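## Lanirdale rice pot: decent steel, doubtful claims

I don't trust pots that come with promises. The Lanirdale was sold to me as a pot that "senses the grain", and I've eaten too much grey, gluey rice out of clever pots to believe a word of it. It's stainless steel inside, with a scale on the wall and a glass lid that comes in the box. I've had it since May and use it 3 times a week, mostly for rice, now and then for barley.

The one thing I did like straight away was the floor of the pot. There's a bronze-gold dome in the middle with a shiny ring round it, and the rest is bare steel. No coating to flake off into your dinner. My last one, a Kramer, shed its lining inside a year and I'm still cross.
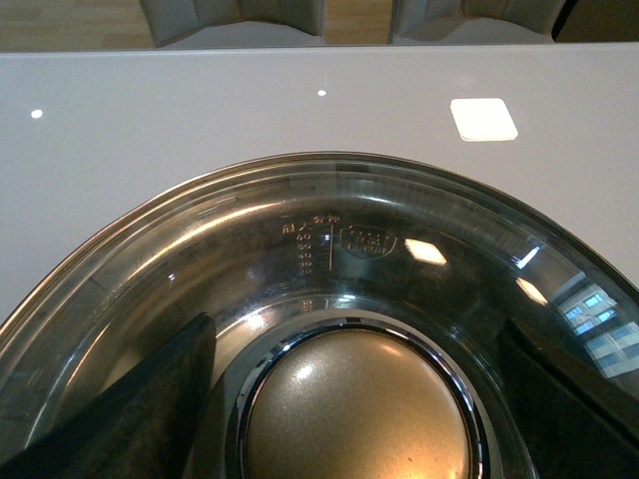

*The scale on the inner wall, from 60 down to 20, with the maximum capacity line in Chinese at the top.*

Now the scale. It's pressed into the steel, so it won't wash off like a printed one, and I'll give them that. But what are the numbers? The leaflet never says. I measured with a kitchen jug and came away none the wiser, and the seller, Nulteo, took 14 days to reply that I should "fill to the preferred level". Thanks very much. The characters at the top mean maximum capacity, which you'd want to know before you fill it, and there's no English beside them. I now go by the jug and leave the scale alone.

It doesn't help that the steel is so shiny. Under the kitchen lights the wall is all streaks and glare, and I have to tip my head about to find the mark I'm after. A duller finish would have cost them nothing.

Cooking is fine. Plain long grain comes out separate if you rinse it first and leave the lid alone, exactly as it would in any pan with a lid that fits. Brown rice was chewy at the time they give and needed a good bit longer. I saw no sign of anything being sensed. Barley boiled up and spat, so keep it well below the top.
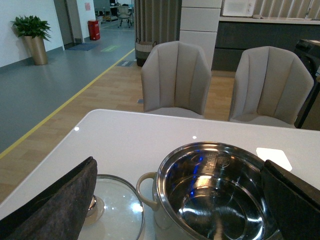

The handle is a metal loop, and I'd use a cloth on it when there's anything hot inside. Same with the knob on the lid, which is metal too. It's a small thing and my fingers are not. The lid itself I have no quarrel with, as you can see through the glass and don't have to keep lifting it.

Cleaning takes patience. Starch gathers where the ring meets the floor, and a sponge skates over it. I use an old toothbrush and a drop of vinegar. Limescale shows up on the dome after every few goes if your water is hard like ours.

My neighbour Tiburcio Villalobos has the plainer Anetti, paid a good deal less and gets the same rice. I tried both on the same evening and couldn't tell the bowls apart.

So, 3 out of 5. Buy it if you want bare steel and can find it reduced. Don't pay extra for the sensing, and get a decent jug.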